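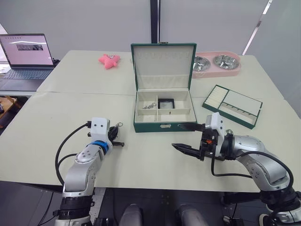 The jewelry box cell at Hornholm, both arms over the near table.

Grellia Cell FAQ: Setup and Care

Grellia is our two-arm tabletop cell, and we love running it. These are the questions that come up most from people taking their first shift on it.

Where do the tables go?
Push the two of them together until the seam closes all the way along. Small links love a gap. The arms work mostly on the near table, and the far one is for anything you want in view but out of the way. If you bump either table, even lightly, run the touch-off again before you start.

Does the jewelry box have to be in an exact spot?
No, and that's one of the fun parts! Put it near the middle with the lid up and the latch side toward the arms. The lid should stand on its own. If it sags forward, swap the box, since a falling lid will catch a wrist sooner or later.

How do I know when the finger pads are worn out?
Look at the crosshatch on the inner faces first. As long as the pattern is crisp, you're fine. Scuffs at the very tips are normal and mostly cosmetic. Change pads when a thin chain slides under its own weight in a closed grip, and always change both fingers of a gripper at the same time. Each finger has 2 screws. Snug is enough - the threads are small and they do strip.

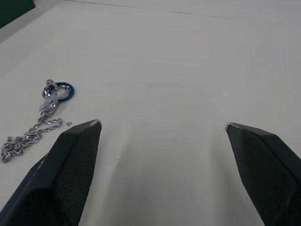

Wrist view with the fingers open. The tips show some wear, and the mesh pads are easy to check from this angle.

What do I clean the pads with?
A dry nylon toothbrush, along the pattern and then across it. Skip alcohol, it leaves the pads slick for a good while afterward. Wipe the tabletop too, and pick up any stray bits of metal before they end up in a pad.

The program stopped with code 881. Did I break something?
Almost certainly not. On Grellia, 881 means the finger opening doesn't match what the controller expects. Open the gripper fully by hand jog, check for a link wedged at the root of a finger, then re-home that gripper. If it comes back twice in a row, stop and write it in the cell log.

How should the cables run?
With slack at the wrist, always. You want an easy loop that stays outside the elbow through the whole reach.

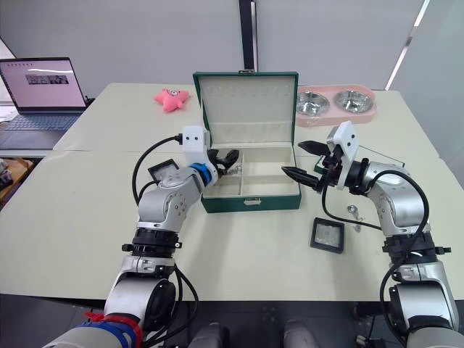
Turn the last joint slowly from one end of its travel to the other and watch the loop as it goes. If it pulls straight anywhere, give it more length. If it drags on the table, take some back and redo the tie. Do this at the start of the shift, before the pads, and do both arms even if you only plan to use one.

How long is warm-up?
Run the Barroso routine for 10 minutes at low speed with nothing in the grippers. It's a nice thing to watch with a coffee, and you'll hear a dry joint long before you'd see one.

Why do chains get their own section in the manual?
They swing! Lift straight up, pause, and let the chain settle before moving sideways over the box. We cut the travel speed way down for this step and it made a huge difference. Keep the hooks and dividers in the wrist view so you can see where the loose end is hanging.

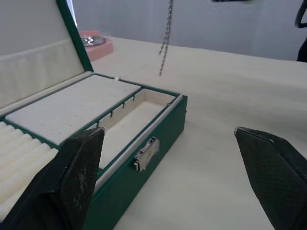

Chain hanging above the open box, seen from the wrist.

Can I use settings from the Skestodness cell?
The speeds, yes. The grip force, no. Their pads are softer, and the numbers don't carry over. We keep 2 force profiles here, one for chains and one for everything else, and both are saved under the Grellia name.

When is the next full service?
October. Joint covers come off, cables get replaced, and anyone who wants to help is welcome.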